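Date: Nov 11, 2018
From: Hiba Nseir
To: skareo-users
Subject: Re: Gridport open day, simulator session

Cyril Nuttall wrote:
> I could not get to Gridport for the open day. Could someone who
> went post notes on the simulator session? I want to know
> (a) whether Skareo was run live or from recordings,
> (b) which flat they loaded, and
> (c) whether the glass problem we discussed in January is
> still open.
> We have to decide on the Troverura licence soon and I would
> like something more solid than the flyer.

Cyril,

Notes follow, in the order of your questions.

(a) Live. The operator typed the start poses in at the console and took requests from the floor. There were 38 episodes over the session, each capped at two minutes. Physics was on throughout. Rendering was at the low setting, so don't judge the shadows.

(b) The furnished flat from the Barrera set, with the seating and dining areas in one carpeted room and a bathroom elsewhere. The first task was to cross from the armchair towards the white dining table and stop with the arm clear of the chairs. The metal chairs have thin rods in their backs, and the collision mesh treats each back as a solid slab. I asked about this. It is deliberate and can be switched off per object, at a cost in step time.
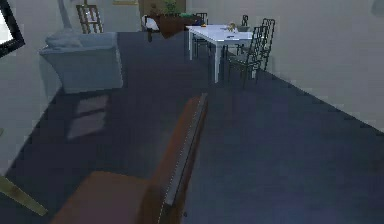 The planner keeps the arm link inside its own safety volume, and that volume is set in the robot file, so a different arm needs a new file and a restart. The restart took 22 seconds on their machine. Window light on the carpet is baked in and does not move if you change the time of day. For our purposes that is acceptable. If you train on floor appearance it may not be.

(c) Still open, in part. They loaded the bathroom on request. The glass partition is semi-transparent and reflective in the colour render, but the depth channel ignores the panes and returns whatever is behind them. The wooden bars of the partition come back correctly. A path check that relies on depth alone will therefore plan straight through a pane, and the contact solver then stops the base. The workaround is to take the occupancy map from the geometry and leave depth for the gripper. A fix is promised for the next release, with no date given.
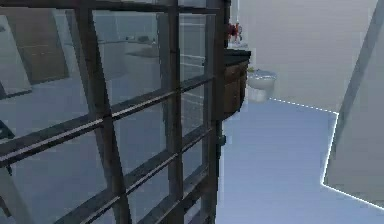

Page last changed: Nov 11, 2018

Two further points on the bathroom. The toilet and the vanity are single fixed bodies, so there are no drawers to open. Doors are articulated, but the default friction is too low and they drift if the base brushes against them. Set it by hand before you log anything.

The last part was small objects on the console table by the window. The remote control and the upright cup or glass at the end of the table are rigid bodies and behaved as expected. The white cloth is a fixed crumpled mesh. It can be picked up, but it keeps its folds in the air, so results for cloth handling mean nothing at present. 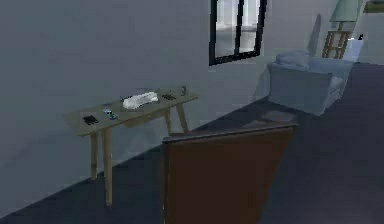
Grasp success over the table episodes was 61 per cent, by their own count. Most of the failures I saw were approach failures, with the wrist meeting the back of the brown chair before the fingers reached the tabletop. Moving the chair in the scene file would raise the figure, and the operator said as much. I would ask for the per-object numbers before quoting it to anyone.

On the licence, I didn't get a price. Troverura had a desk there but referred everything to email. I have the scene file for the flat and can put it on the group share if you want to repeat the table task on our own build.

Hiba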